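Timber Use and Furniture Making in Jistdale
Student project report by Emanuel Surdu and Despina Coman

2. Background

The first joinery shop in Jistdale opened in 1851 and supplied church benches to Cliveck. Local ash and beech were sawn into wide planks, and much of the narrow offcut was burned as fuel. Shop records kept in Cliveck list 54 apprentices over the life of the business. 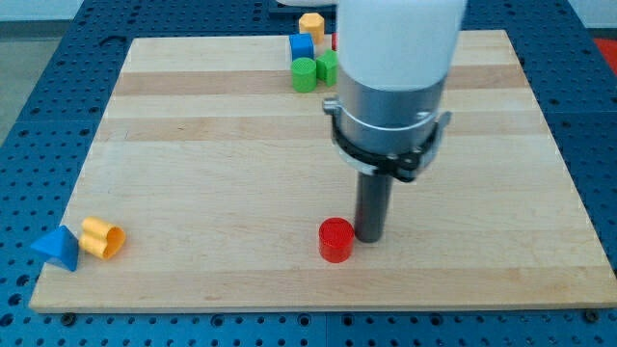 Figure 2. Board made of glued strips of wood.

Glued boards became common in the district much later. The authors interviewed 5 retired joiners, who agreed that strip gluing reduced waste – although opinions on its strength differed. More than 300 order slips from the Pula workshop were also read and sorted by product.

2.1 Limits of the sources

The slips for February are missing in two of the years studied. Totals for those years are therefore left out of Table 3.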